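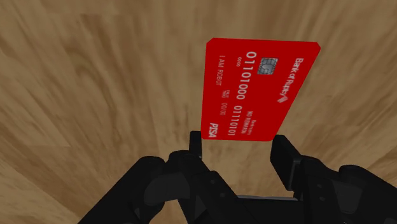
4. Joint Friction During Warm-Up

4.1 Background and Terms

The friction torque of a geared robot joint depends on speed, load and the temperature of the lubricant. In most controllers the first two are modeled and the third is left out. The friction parameters are identified once, on a machine that has been running for some time, and are then used at all hours of the day. The model is therefore close to correct in the middle of a shift and wrong at the start of it. The error shows up as a tracking offset, as a false external torque estimate, or as both, depending on how the controller divides the residual between its feedback loop and its contact observer.

We write the friction torque of a single joint as

tau_f = F_c sign(v) + F_v v + F_s exp(-|v| / v_s) sign(v)

where v is the joint speed, F_c the Coulomb term, F_v the viscous term, F_s the additional torque at very low speed, and v_s the speed at which that addition has mostly died out. Load dependence is absorbed in F_c for the present section, and the expression is evaluated only for nonzero v. Of these parameters F_v is the one most strongly tied to temperature. The Coulomb term also moves, but less, and in our data its change could often not be separated from the scatter between repeated runs.

Housing temperature is easy to measure and is a poor stand-in for lubricant temperature. Heat is generated in the gear mesh and in the motor windings, and it reaches the housing late. During warm-up the housing reads too low, and after a stop it reads too high relative to the film that sets the friction. Any model that maps housing temperature directly to F_v will show a loop when heating and cooling data are plotted together. We saw this loop on every joint except the wrist roll joint, whose gear unit is small and well coupled to its housing.

4.2 Thermal State Model

Each joint is represented by two lumped masses, one for the gear unit and its lubricant and one for the housing. The gear mass receives friction power tau_f v and a fixed share of the copper losses, computed from motor current. It exchanges heat with the housing, and the housing exchanges heat with the room. This gives

C_g dT_g/dt = tau_f v + a R i^2 - k_gh (T_g - T_h)

C_h dT_h/dt = (1 - a) R i^2 + k_gh (T_g - T_h) - k_hr (T_h - T_r)

with T_g, T_h and T_r the gear, housing and room temperatures. The share a is identified together with the conductances. Heat flow between neighboring joints is neglected. This is a fair assumption for the base and shoulder, where the castings are heavy, and a weaker one between the last two wrist joints.

The viscous term follows an exponential in T_g:

F_v(T_g) = F_v0 exp(-b (T_g - T_0))

where T_0 is the reference temperature at which F_v0 was identified. A power law was tried first and fitted equally well over the measured range. The exponential was kept because its derivative is cheap to compute and stays well behaved when the estimator makes a large correction.

The housing temperature is measured at the motor flange. The gear temperature is not measured and has to be estimated. A reduced observer runs alongside the torque controller and corrects T_g with two signals: the difference between measured and predicted housing temperature, and the friction residual collected during free motion. The second signal is only used when the contact observer reports no contact and joint acceleration is below a fixed limit. Without this gate, errors in the inertial parameters leak into the temperature estimate, and the estimator settles on a warm gear for an arm that carries a tool slightly heavier than declared.

4.3 Hardware and Test Motion

Tests were carried out on two arms driven by the Trornov joint controller, one at the Matar laboratory and one in a production cell at the Ralleton site. The arms share the same gear units and differ in link length. Motor current, joint position and flange temperature were logged at the controller rate. Speed was obtained from the encoder signal with a central difference and a zero-phase filter during offline identification, and with a causal filter in the online tests.

The test motion consists of constant speed strokes in both directions, joined by smooth reversals. Only the constant speed portions enter the identification, so that inertial torque drops out, and gravity torque is removed by pairing forward and backward strokes over the same angle. A complete identification run contains 100 strokes per joint. Between runs the arm repeats a plain heating motion at moderate speed. The heating motion was chosen to resemble ordinary handling work, with short stops between moves.

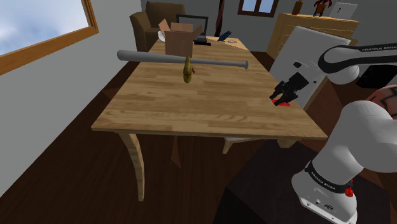 Figure 4. Rendered view of a wooden table with a gray bat lying across it and an open cardboard box behind.

Room temperature at Matar was held at 23 degrees C. The Ralleton cell has no climate control, and the air temperature there reached 29 degrees C in the afternoons of the July measurement period. We did not attempt to correct for drafts. The cell door stood open during parts of the test, and its effect is visible as a small step in the flange temperature of the base joint. The affected stretch was kept in the data.

4.4 Identification Procedure

Identification is done in two stages. In the first stage the parameters F_c, F_v, F_s and v_s are fitted separately for each run with a bounded least squares solver. The result is a series of friction parameters over time, with no thermal model involved. In the second stage the thermal parameters C_g, C_h, k_gh, k_hr and a are fitted together with b, using the recorded current and speed as inputs and the F_v series and flange temperature as targets.

Fitting everything at once was also tested. The joint fit converges to similar values when started from the two-stage result, but it is sensitive to the starting point otherwise. A common failure is that the solver raises C_g and lowers b together, which leaves the early part of the warm-up nearly unchanged and spoils the cooling part. Adding a cooling phase to the data removes most of this ambiguity. During cooling the arm has to move occasionally so that friction can be measured, and those movements add heat of their own. The strokes were therefore kept short, and their heat is included in the model input.

The Stribeck parameters F_s and v_s deserve a separate remark. They are determined by the slowest strokes, and at low speed the torque signal of these gear units contains a periodic component at twice the wave generator speed. Averaging over whole periods suppresses it. Where a stroke did not cover a whole number of periods, the remainder at the end was discarded. This shortens the usable data on the wrist joints, whose travel in the test motion is limited by cabling.

4.5 Online Use

In the controller the estimated gear temperature updates F_v once per thermal step. The thermal step is 3,000 times longer than the torque loop period, so the added computing load is small. The friction torque is interpolated between updates to avoid a step in the feedforward signal. Such a step would be too small to matter for tracking, but the contact observer differentiates part of its input and would respond to it.

After a power cycle the gear temperature is unknown. Three starting rules were compared. The first sets T_g equal to the flange temperature. The second stores T_g at shutdown and lets the model cool it forward over the elapsed time, using the clock of the cell controller. The third starts from the flange temperature with a large uncertainty and lets the friction residual pull the estimate into place during the first free motions. The second rule gives the best start when the clock can be trusted. The third is slower but has no stored state, and it was used in all results reported below.

Contact thresholds were left at their usual values throughout. It would be possible to tighten them once the temperature term is active, but any change to a threshold belongs in the risk assessment of the particular cell and is outside the scope of this work.

4.6 Observations

With a fixed friction model, the external torque estimate on the shoulder joint carries a clear bias at the start of a shift. The bias has the sign of the joint speed and fades as the arm warms up. With the thermal model active the bias is strongly reduced from the first minutes onward, and what remains no longer follows speed in a consistent way. On the elbow the improvement is similar. On the wrist joints it is smaller in absolute terms, as expected from the lower friction torque, and on the last joint it is within the repeatability of the test.

The offline results were reproduced in the Wosora dynamics package with the identified parameters. Agreement is good for warm-up and less good for the long cooling phase, where the model cools faster than the arm. Heat stored in the links is the likely cause. A third mass would represent it, at the cost of two further parameters per joint that the present test motion does not excite well.

Parameters identified on the Matar arm were also applied to the Ralleton arm without adjustment. The temperature coefficient b transferred well. The conductance k_hr did not, and had to be refitted, which can be done from flange temperature alone during normal work. F_c differed between the arms on every joint. This agrees with the spread seen between new gear units of one type, and it means that at least one friction run per arm is still needed after a gear unit has been replaced.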